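Ajayi Street Studios — Shared Workroom Walkthrough
Inspected by Adaeze Ibrahim, 22 March 2024
Ratings: OK / Fix / Fix now. Comments are mine and so are the opinions.

ENTRANCE AND HALLWAY

Front door closes and latches on its own — OK
It slams, but it latches. I will take it.

Hallway clear to full width — Fix
The loom is back. I was told in August that the loom was leaving, and I believe it did leave, for a weekend. Whoever owns it has until the next walkthrough to find it a home that is not between forty adults and the street.

Exit sign lit — OK

Floor dry, mats flat — Fix
The mat by the stairs curls at one corner. It has been taped, and the tape has curled too. Please buy a mat.

FIRE

Extinguisher by the kiln room, charged and tagged — OK
Needle in the green, tag current, pin in place.

Extinguisher by the sink, charged and tagged — Fix
Charged, yes. Tagged, yes. Also wearing a felt hat. Hat removed and left on the lost property shelf.

Smoke alarms tested — OK
Both of the 2 alarms sounded. So did the people in the pottery class, who had been warned by email and do not read email.

Rags in the lidded metal can — Fix now
Oily rags were in the can. The lid was on top of the cabinet holding somebody's succulents. Lid washed and returned to its can. The succulents are on the windowsill and seem happier.

Nothing stored within 35 inches of the kiln — Fix now
This is the house rule and it is painted on the wall in numbers you could read from the parking lot. I found a stack of cardboard trays, a coat and a paperback inside the line. The paperback was good. I have put it in the office.

ELECTRICAL

Cords free of cuts and kinks — Fix
The Plino glue gun has a nick in its cord near the plug. Tagged out of service and placed in the office drawer, where it will stay even if you have "only one little thing to stick."

No power strip plugged into another power strip — Fix now
Under the sewing tables. One fed another, which fed a kettle. Kettle is back in the kitchen, strips separated. I did this same job last time and expect to do it next time.

Panel door reachable without moving anything — OK
First time this has been OK since I started doing these. I took a moment.

CUTTING AND SHARPS

Guillotine trimmer guard in place, blade locked down — OK

Knives capped or in the rack — Fix
Up to 7 loose blades a month is what the sweepings jar has been telling us, and this month's jar is keeping pace. The Sivetti blade disposal box is bolted to the wall at elbow height. It has a slot. The blade goes in the slot.

Needle tin closed — OK

WORK TABLES

Legs locked, no wobble — Fix
Table by the window rocks. There is a folded flyer under one foot, advertising our own furniture repair evening.

Surfaces clean and free of sticky residue — OK
Better than last time. The glue patch everyone had been calling "the continent" is gone. Thank you to whoever scraped it, and please tell me what you used. 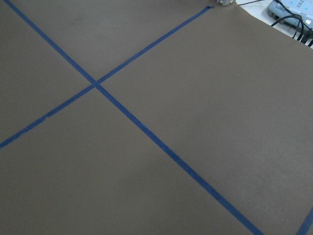
Stools stacked no higher than the window ledge — OK
Someone has started stacking them upside down, and it works. Please carry on.

Lamps clamped, shades attached — Fix
One shade missing, bulb bare. I found the shade drying brushes.

FIRST AID AND WASHING

Kit stocked against the list inside the lid — Fix
No large bandages, plenty of tiny ones with dinosaurs on them. Replacements ordered, grown-up sizes.

Eyewash bottles sealed and in date — OK
Both in date. One had been turned to face the wall, as if in trouble. Turned back.

Hand soap at the sink — Fix
The Ekik dispenser is full. It is full of dish soap that someone has colored with ink to look like hand soap. The effort involved was greater than the effort of opening the cupboard below, where the hand soap is.

AIR

Extractor fan running, filter changed — Fix
Fan runs. The filter is a shade of gray I would like to see on a sweater and not in a filter. New one goes in before the next spray session. No spraying until then, including outdoors "just by the door," which is where the air intake is.

Fix now items were dealt with while I was there. Everything else is due in 2 weeks. Initial the sheet by the office when yours is done, and put your own initials, not mine.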